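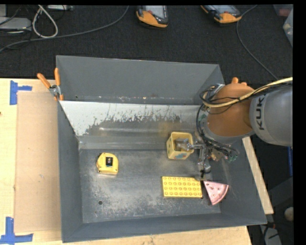 Floarea Grecu told us on the very first call that we had picked the wrong end of the problem. Laying the cable is easy, she said, and the money is mostly there; go and look at the paperwork between the town hall and the cabinet on the corner, and you'll have a project. So we did, and it was a lot more fun than paperwork has any right to be!

Permits, poles and patience: how small internet providers get connected in Palanance

Student project report, Technology and Public Policy
December 6, 2022

1. What we wanted to find out

Our first plan was to compare internet speeds in different parts of Burnusia and make a map. Maps like that exist already, and they mostly show what everyone living here knows, that the valley towns are fast and the hill villages are slow. After the call with Grecu we changed our question to this one: when a provider wants to bring fiber to a new street in Palanance, what has to be signed, by which office, and in what order?

We cared about the order more and more as we went on. A rule can look perfectly reasonable by itself and still block everything if it needs a paper from an office that is waiting for a paper from you. (We found one of those. See section 4.)

2. How we worked

We read the town's published rules for digging, for poles and for street cabinets, and then the regional telecom rules that sit on top of them. We also talked to people at two providers. Emex is the larger and has its own permits team. Khattak is small enough that the person who answers the phone may also be the person who files the forms. Both were generous with their time, and Khattak let us look through a finished application folder from front to back, with the customer names covered up.

We did the reading in November, split by office. One of us took the town, one took the region and one took the power utility, which owns most of the poles. Then we swapped and checked each other's notes. Swapping was a great idea and we should have done it sooner, as we had been using the word "approval" for three different things. In the rest of this report "permit" means a paper that lets work begin, "consent" means a property owner saying yes, and "notice" means telling an office something it cannot refuse.

3. The path of one application

The folder we read was for a single residential street. It held seven separate signatures. The provider starts with a route drawing, which goes to the town's planning desk. The planning desk sends it to roads, and roads sends it back with a date window for digging. Meanwhile the pole owner gets its own copy of the same drawing, on its own form, at a different scale. None of the offices accepts another office's copy, so the route is drawn again each time.

The redrawing surprised us most. We assumed that the slow part would be a decision, with somebody thinking hard about whether fiber should go down a street. In the folder we saw, no office objected to the route at any point. The comments were all about format: a missing north arrow, a street name in its old spelling, a stamp on the wrong page. Each comment sent the drawing back to the provider, and each return started the office's waiting period again from the first day.

The waiting period at the planning desk is 20 working days. The pole owner also allows itself 20, and its period begins only after the planning desk has finished. If they ran side by side, a whole block of waiting would disappear from the calendar without anyone having to work faster. We were very excited when we spotted it, and then a little deflated when Emex told us everybody in the business has known it for years.

4. The loop

The roads office asks for proof that the pole owner has agreed to the route before it will give a digging window. The pole owner's form has a required box for the date of the digging window. Read strictly, neither paper can ever be issued first!

In practice people get around it. Khattak writes "to be confirmed" in the box and follows up by phone. Emex sends a letter of intent that roads has come to accept. Both methods depend on knowing which person to call, and a provider new to town would have no way to learn them from the published rules. We think this matters for competition, even though it looks like a clerical detail. An established company carries the workaround in its memory, and a newcomer spends its first season finding it.

We asked Grecu whether the loop had been put there on purpose. She laughed and said the two forms were written in different decades — the older one dates from when the poles carried only power and nobody else was asking to use them.

5. What other approaches might look like

We looked for ideas that would fit a town of this size and budget. A completely new online system came up in class discussion, and it is tempting, but the town's IT staff is tiny and a half-built portal could leave applicants filing everything twice. Smaller changes seemed more promising to us.

One drawing standard. The planning desk, roads and the pole owner would agree on a scale, a legend and a file format. The drawing is then made once and sent three times.

A pause instead of a restart. When a drawing goes back for a format fix, the waiting period would stop and then carry on from the same day.

Parallel review. The pole owner would begin its check when the planning desk does. If planning changes the route, the pole owner looks at the changed part only.

A fix for the loop. The box on the pole form could become optional, or roads could accept a notice in place of a signed agreement. Either one would do it, and we slightly prefer the first, which touches a single form.

6. Limits

We read one complete folder. It may have been an unusually smooth or unusually bumpy one, and Khattak did warn us that streets with older buildings go differently because more consents are needed. We did not interview the pole owner, who answered our email kindly but after our deadline. We also left out mobile masts, where the regional rules are longer and the health questions bring in another set of offices.

7. Next steps

If the course lets us continue in the spring, we would love to follow a live application from its first day and write down every date as it happens. Emex has said it may have a suitable street. We would also like to interview the roads office properly, with the two forms side by side on the desk, and ask how they would word the box. Our notes and the blank versions of both forms are in the shared course folder, under "Palanance permits."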